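Workshop and Bench Safety Checklist – with inspector's comments

Site: Clenard, Giáp building, room 307
Inspected by: Trinh Hoàng
Accompanied by: Thiện Trịnh
Date: Saturday, April 25, 2020
Previous inspection: October

Marks used: OK, Minor (fix before next inspection), Action (fix before the room is used again), N/A.

1. Access and exits

1.1 Main door opens fully and closes by itself – OK
1.2 Route to rear exit clear – Minor
Comment: Two flat cartons leaning on the wall by the rear door. They do not block it, but they will slide if somebody brushes past. Move to the paper store.
1.3 Exit signs lit – OK
1.4 Floor free of trip points – Minor
Comment: The lifted corner of vinyl by the sink was reported in October and has been taped. The tape is wearing through. Needs gluing.

2. Fire and first aid

2.1 Extinguisher in place, pin and seal intact – OK
2.2 Extinguisher label in date – OK
2.3 First aid box stocked – Action
Comment: Eye wash is out of date. Small dressings nearly finished. Thiện to restock from the main office.
2.4 Emergency numbers posted – OK
Comment: Old extension 215 is still on the sheet by the sink. The correct one is 220. Cross out the old number on both copies.

3. Electrical

3.1 Outlets and covers undamaged – OK
3.2 No extension cord plugged into another – OK
3.3 Plugs and leads on bench lamps – Minor
Comment: Lamp by the window has a stiff lead with a flattened section near the plug. Not split. Replace before the next inspection and keep an eye on it until then.
3.4 Space heater – N/A
Comment: Removed over the winter.

4. Tables and work surfaces

4.1 Tables stable, no loose legs – OK
4.2 Table edges free of splinters – OK
Comment: One table was rough along the long side last time. It has been sanded and feels fine along its whole length.
4.3 Protective boards lie flat and do not rock – OK
Comment: Pressed on all four corners of each board. No movement.
4.4 Space kept clear around the piece being worked on – OK
Comment: The dish has plain board on every side of it. Keep to this whenever a dish is out.
4.5 Cables run away from the piece – OK
Comment: On the two-handed setup the cables drop to the outer left and right, and neither one passes over the dish. Cables should always go outward like this. Anyone working next to that table needs to leave elbow room on both sides.

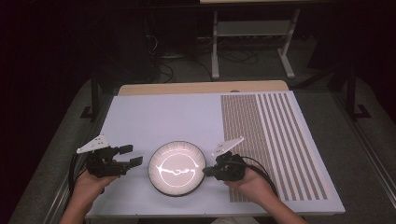

Item 4.4: dish on the pale board, light wooden table.

4.6 Bright surfaces and glare – Minor
Comment: Light-colored boards throw a lot of light back at the person sitting over them. I sat at the table for a few minutes and would not want to do a full afternoon there without a break. Try turning the overhead light down one step and see if people can still work comfortably.
4.7 Fragile items stored low – Action
Comment: Stack of dishes found on the top shelf of the Bodholm unit, above head height. Bring down to the second shelf or lower. The label on the unit gives a limit of 700 for the whole unit but no units of measure, so please find the paperwork or relabel it.

5. Hand tools

5.1 Handles sound, nothing loose – OK
5.2 Cutting tools covered when put away – Minor
Comment: One craft knife in the drawer without its cap. Capped during the visit. Same finding as October.
5.3 Tools returned to their places at end of day – OK
5.4 Broken tools tagged and taken out of use – OK
Comment: The tag box is down to its last few. Order more.

6. Cleaning and waste

6.1 Brush and dustpan for broken pieces within reach – OK
6.2 Separate bin for sharp waste, with lid – Action
Comment: Lid missing. Thiện thinks it went out with the recycling. Cludberg supplied the last bin and should be able to send a lid on its own – if not, order a whole new bin.
6.3 Cleaning products in original containers – OK
6.4 Surfaces wiped at end of session – OK

7. Records

7.1 Last report available in the room – OK
7.2 Breakage log filled in – Minor
Comment: Entries are there but several have no initials. Put your initials even if it was only a chip.

Open actions

2.3 Restock first aid box – Thiện Trịnh
4.7 Move dishes down, sort out shelf label – Thiện Trịnh
6.2 Replace lid on sharps bin – Trinh Hoàng will call Cludberg

The room stays closed until these three are signed off. Minor items can be done in any order. Send a short note when the vinyl by the sink has been glued, and keep people off it overnight.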